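Section 4. Setting up the laundry cell

4.1 Scope

This section covers fitting the wrist camera and two-finger gripper to the Goltel arm, teaching the washer approach, and the weekly check. It applies to cells built on the Atance mobile base with a front-loading washer. For the dryer station see Section 5. Changes since the August issue are in 4.3 and 4.5.

4.2 Before you start

You will need:
Hex keys, 2.5 mm and 4 mm
Torque driver
Lint-free cloth
The Brevetti finger gauge supplied with the gripper

CAUTION: Press the stop button on the base and wait for the ring light to go out before putting a hand between the fingers. The gripper holds its last commanded force for four seconds after a stop.

4.3 Fitting the fingers

1. Drive the gripper to full open from the service page, then press stop.
2. Remove the two screws on each finger carrier and lift off the old fingers. Keep left and right apart. They are not interchangeable.
3. Wipe the carrier faces. Lint under a finger shows up later as a tip offset.
4. Seat the new fingers against the shoulder and tighten the screws to the value stamped on the carrier.
5. Release the stop and close the gripper at low force. The tips must meet along their full width. If the gauge passes between them at any point, loosen the right finger and reseat it.

Note: Do not file the tips to make them meet. Order a matched pair.

4.4 Setting the wrist camera

1. Clip the camera into its bracket with the cable toward the forearm.
2. Open the live view and close the gripper. Both fingers must enter from the bottom edge, and both tips must be in view.
3. If one tip is hidden, loosen the bracket screw, turn the camera until both show, and retighten.
4. Run the exposure routine with the room lights as they will be during normal work. Glare from a white front panel is acceptable. Glare that hides the tips is not – move the lamp or lower the exposure limit to 50.

4.5 Teaching the washer approach

The arm approaches the door from a taught standoff pose. Teach this pose again whenever the base dock or the washer has been moved.

1. Dock the base and lock the wheels.
2. Check that the washer is off and the door is shut.
3. Select Teach, then Washer, then Standoff. Speed is limited to 32 mm/s in this mode.
4. Jog the arm until the closed tips are in front of the door glass and inside the circle of the rim. Stop at least 200 mm short of the glass.
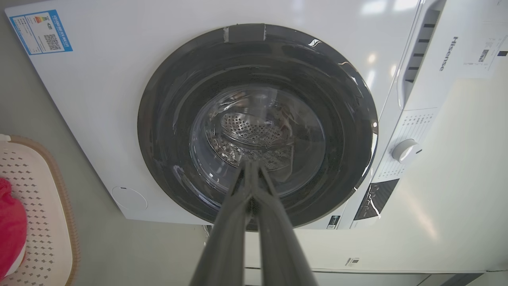 5. Jog forward in 5 mm steps. Release the jog key after each step and read the wrist force before taking the next one.
6. Stop at the first rise in force. Back off one step and save the pose as Near.
7. Return to Standoff and play the move three times. The force reading must stay flat on all three.

CAUTION: Never use the door glass as a stop when jogging. The force limit protects the arm and will not prevent scratches.

4.6 Weekly check

Clean the camera window with a dry cloth.
Close the fingers and repeat the gauge test in 4.3, step 5.
Play the Standoff move once and compare the end position with the saved value. Teach again if it differs by more than 4 mm.
Enter the results in the cell log.

Section checked by Hongjun Shao, 18 October 2021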